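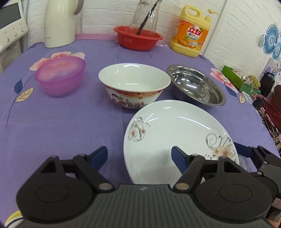
Haretti Opens Orders for Rebuilt Pelow Van

Haretti will begin taking orders Monday for the Pelow Heritage, a rebuilt version of the boxy compact van that went out of production before most of its current fans could drive. The company plans to build 104 of them, each starting from an original body shell.

Rust repair comes first. The shell is then stripped, braced at the rear doors and repainted in one of the factory colors. A new gas engine from Uluven makes 90 horsepower and drives the rear wheels through a five-speed manual transmission. Front disc brakes are standard, and the steering now has power assist.

"Owners told us to leave the dashboard alone, so we did," said Benvinda Neves, program manager for the Pelow Heritage. "The heater is new. The old one was the thing people complained about most."

Payload is 1,341 pounds with both rear seats removed. A camper package from Ranjbar adds a pop-up roof, a two-burner stove, a sink and a bench that folds into a bed. With the camper package installed, payload drops to 715 pounds.

Buyers can supply their own van or have Haretti find one. Vans supplied by owners must have a clear title and a straight frame, and will be inspected before a deposit is accepted. Running engines are not required.

The first finished vans are due in September. Pricing will be given with each written quote. Order forms and the list of paint colors are available from the Haretti sales office, which opens at 8 a.m.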